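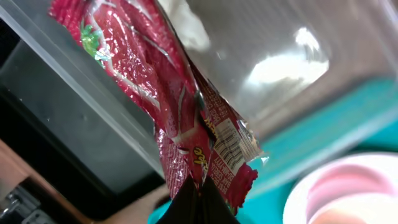

Strawberry, with the leafy green top printed right on the wrapper.

I have a candy drawer. Well, I had a candy drawer, and as of Thursday I have a candy BIN, and I am so much happier about this than any grown adult should be that I had to come and write it all down while I still have sugar on my fingers.

Some background for newer readers. I grew up with a glass dish on the hall table that was never allowed to run out. Strawberry ones, butterscotch, those chalky mints that only my aunts liked. So when I moved into my own place in Cadodstead the very first thing I did (before curtains! before a shower rod!) was fill a kitchen drawer with candy. Over the years it turned into the drawer where everything ends up. Takeout chopsticks, birthday candles, half a roll of stamps, and under all that, a layer of sweets going back I don't want to know how long.

After Halloween it got out of hand. I always buy too much, and then I buy more in November when the stores mark it down, and this year the Petov on Mill Street had the big mixed bags at half price. I bought 2. Each one says 400 pieces on the front. You can do that math yourself, please don't tell me the answer.

So the drawer wouldn't close. It wouldn't close for a week and I kept bumping my hip on it every time I went to the sink, and on Thursday after supper I finally pulled the whole thing out, carried it to the table and tipped it over. What a noise! It was glorious. Little wrappers skidding everywhere, a couple over the edge and onto the floor, one under the stove where I expect it will live from now on.

Then came the sorting, and oh, I love sorting. I put on a record and made tea and just went at it. My piles were:

Hard candy, fruit
Hard candy, everything else
Chewy
Chocolate
Lollipops (they never stack, they need their own place)
Gone sticky, throw out
Not candy, why is this here

The last pile was the biggest by far and included a bicycle valve cap and the spare key to a suitcase I gave away two summers ago.

I'd picked up a big clear plastic container at Zedton the weekend before, meaning it for sweaters, and it was just sitting there by the closet looking available. I washed it out and pressed it into service. Clear is the way to go for this, I'm completely sold on it. With the drawer I could only ever see the top layer, so I'd eat the same three kinds over and over and then go and buy more of them, while perfectly good things sat at the bottom getting old. Now I can look through the side and spot something red and shiny and go straight for it. The plastic is a bit cloudy and it catches the kitchen light something fierce, but I can still see what I've got.

And can we talk about wrappers for a minute? I'd never really looked at them before. When you only unwrap one at a time you don't look, you just eat. But put a strawberry one in good light and it's a beautiful little thing. Deep shiny red, crinkled all over so every fold flashes white, tiny bumps in the surface, fine white lines curving across it, and that serrated end with the silver showing along the ridges. Somebody drew that leaf. Somebody decided there should be another strawberry down by the barcode. I was smoothing them out flat on the table like a kid and I have saved a little stack to use as bookmarks, which my sister-in-law has already been rude about.

One practical thing, for anybody doing this at home: check the ends before you put anything away. The crimped seams are where they give out. I ran my thumb along each one, and if it felt tacky at all it went in the throw-out pile, and I was strict about it. One leaky caramel can ruin a whole neighborhood. I also put a folded paper towel flat in the bottom of the container, which is a trick from my grandmother's cookie tins, and I'll change it every month or so.

I did not count the whole lot. I did count the fruit ones, because I was curious and it was getting late and I was in that mood. 266! That's only the fruit ones! I said it out loud to an empty kitchen.

By the time everything was in and the lid was on, it was past eleven and all I had left to do was the table.

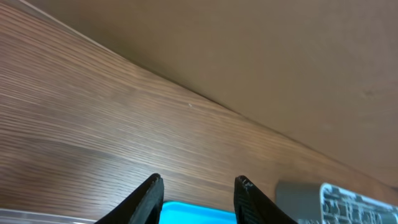

I have a real soft spot for that table. It's dark wood, walnut brown, with long fine streaks running along it that go from chocolate to reddish to a lighter tan, and I'd honestly forgotten how pretty it is when there's nothing piled on it. The trouble with a dark top is that it shows every last crumb and speck of sugar. You wipe, you stand back, you tilt your head, and there's always one more. I go with the grain using a barely damp cloth and then again with a dry one, and then I let the last speck win and go to bed.

The empty drawer is the next question. It's a nice deep one, right beside the stove, and I've got big plans. Dish towels would be sensible. I'm leaning toward tea, though, because my tea situation is every bit as bad as the candy was, and I've had my eye on those narrow tins from Nishimura that stand up on end so you can read the labels from the top. They have a green one. I may have visited it more than once.

Oh, and before anyone writes in (you know who you are): yes, I'm aware the container is on the counter at arm's reach from the kettle, and yes, I've been into it four times while writing this post. Two fruit, one chewy, one chocolate. I did try it up on top of the fridge and I lasted until breakfast.

I read somewhere that a decent candy store carries 3,000 different kinds, and I'd love to know which ones I'm missing. Tell me your favorites in the comments, especially the old-fashioned sort with the good wrappers. I've still got a bit of room along one side if I push the lollipops over.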